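Moving into halls at Cledside: the set-up guide I wish I'd had

Part 3. Your first evening in the room

Right, you've got your key, you've waved your parents off (or your taxi, in my case) and you're standing in a room with a bare mattress. I did this in August, two weeks before most people, because my flight was cheaper on a Thursday, so I had a very quiet corridor and plenty of time to get things wrong. Do these in order and you'll be in bed by midnight.

1. Fill in the room report before you unpack anything. It's the yellow form in the desk drawer. Write down every scratch and every stain, even the ones that look too small to bother with. I skipped the mark on my wardrobe door and argued about it by email until Easter!

2. Make the bed. I know, you want to put your posters up first. Make the bed anyway. At eleven at night with a duvet cover over your head you'll think of me kindly.

3. Get on the wifi. Use your student number, then the password from your offer letter (the long one, not the one you chose yourself). If it throws you out, wait ten minutes and try again.

Note: the help desk in the Ernden building shuts at five, and the phone line after that is just a recording.

4. Plug in and charge up. Phone first, then laptop. Pick your spot for the desk things now, while the floor's still clear, as you won't want to crawl behind the bed once your boxes are open.

Caution: never run one extension lead off another. They do check, and you'll get a letter. 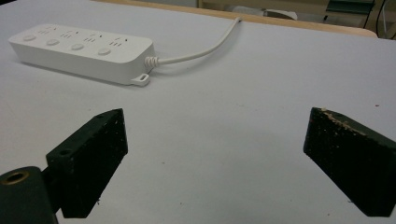
5. Find the kitchen and claim a shelf. Stick your name on it -- first name and room number is plenty. My neighbour Halfdan Hafþórsson wrote his whole name across the cupboard in marker pen, and we all learnt to spell it by the end of the week, so I suppose that worked too.

6. Put your library card somewhere sensible. You'll need it on Monday for the first lecture as well as for the library. A replacement means a long queue and a new photo, and mine was much worse than the first.

7. Write your reading list dates on the wall planner. Do it tonight while you're still keen. I left mine for a fortnight and then had two essays of 1500 words land in the same week, plus a 1000-word book review I'd completely forgotten about.

8. Knock on one door. Just one! Ask where the bins go or whether they've got a tin opener. I borrowed a tin opener from the girl opposite and we ended up sharing a house in second year.

Part 4 covers laundry, and which machines eat your money.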